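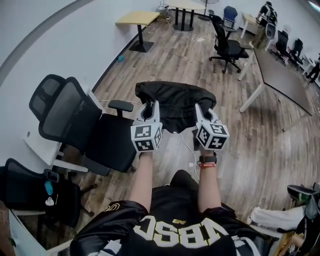

Harkham Interview Cards: My Review

I bought these in July, a week before my second interview at Prillard, and I've used them nearly every night! It's a box of question cards with a slim booklet of notes, and you're meant to pull one card and answer it out loud (no writing first, that's the rule).

The questions are good. "Tell us about a job you left" had me stammering for 2 whole evenings. My neighbor Teresa Costello read them to me and she was much tougher than the booklet — she kept asking "and then what?" until I had a proper answer.

The part on pay is weak, just 7 cards, and most of them say the same thing in different words. I also wish the booklet had more for people going back to work after a long gap. Mine was four years and I had to make up my own questions for that.

The box lid is already splitting, so I keep the cards in a rubber band. I'd still buy them again, and Teresa wants to borrow them next for her son.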